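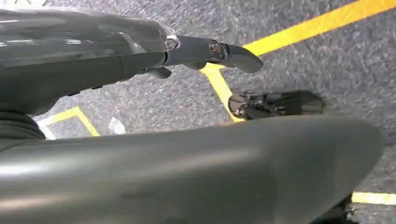 **From:** Baiba Sepp
**To:** Karnard list
**Date:** April 25, 2022
**Subject:** Re: Perch or ruffe in the Endanden juveniles

Sotiris Vasilakis wrote:

> I have been through the seine samples from the lower Endanden and have a problem with lot 18. The sheet gives all the small spiny ones as perch, 1129 fish. Some of them look like ruffe to me. The two dorsal fins are joined in the ones I pulled out, and there are no bars on the flank that I can find, though the preservative has taken most of the colour.
>
> Do we re-sort the whole lot, or put it down as "Percidae, juvenile" and move on? The Shin samples were entered that way and it caused no trouble.
>
> Also, which key are we meant to be using for fish under 30 mm?

Sotiris,

Re-sort, please. The family-level entry for Shin was made on larvae in which the fins had not finished forming. Lot 18 is older than that and can be taken to species.

On the characters:

- Dorsal fins. Joined in ruffe, with a notch between the spiny and soft parts. Separate in perch, though the gap is narrow in small fish and can look closed if the fin is folded down. Lift the fin with a fine needle before deciding.
- Head. Ruffe has large open pits along the lower jaw and cheek. They show well under low power with light from the side, and they survive preservation better than pigment does.
- Bars. Do not use them on this material. Faded perch lose them, and blotches on ruffe can run together.
- Dark patch at the rear of the first dorsal. Good for perch when present. Absence means nothing in stored fish.

Where fin and head characters disagree, put the fish in a separate tube and label it "undet." with the lot number. I would expect very few.

For the key, use the June revision, couplets 7 and 8. The older version has the couplets the other way round and sends a fish with a folded fin to the wrong genus. If your copy mentions scale counts at couplet 7 it is the old one.

One thing on the Wulludent lots. They were sorted by the same person in the same week, so the same error may be in there. I have not looked at them. Could you check one tube from each before the totals go into the main table? Please leave the original sheets as they are and enter corrections in the second column with your initials.

Lengths need not be taken again. They were measured before sorting and stay with the individual tube numbers.

Baiba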